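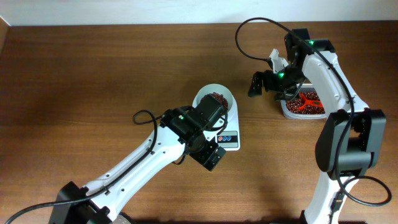 Beans, second attempt

November 2021

Weighed the small red beans again on the white kitchen scale, in the round white bowl, tare taken with the bowl already on the platform. Target was 300 g dry. I stopped a little under, added the last of them singly, and the reading settled after a few seconds. The scale drifts if the bowl sits off centre, so I keep it towards the back of the platform and leave it alone once zeroed.

The beans are the Odden ones, bought loose. The previous lot, from Ngô, were larger and took up water faster. I have notes on those from July: 200 g dry, soaked overnight, skins split on perhaps a quarter of them, centres still chalky after the first hour. I put that down to the age of the beans. Hard water may have had a part in it too.

Plan for this batch:

Rinse twice, drain, pick out anything shrivelled.
Soak overnight in cold water with a pinch of salt.
Drain, cover with fresh water, boil hard for 15 minutes.
Turn down and simmer until one crushes between finger and thumb. Start testing at the hour.
Weigh again, drained, before any sugar goes in.

The sugar is the part I keep changing. The Pramel booklet gives equal weights of sugar and dry beans, far too sweet for buns. Last time I used two thirds and the paste was still heavy. I have written down 185 g for this one and will hold a spoonful back to add at the end if it tastes flat.

Table wiped down before starting. The grain holds flour from the weekend's bread and a damp cloth only moves it along, so I went with the grain using the stiff brush and then the cloth. It needs oil again before winter.

Still to do: find the lid for the Giltura pan, label the jar with the date, and buy more parchment. Soak goes on at nine.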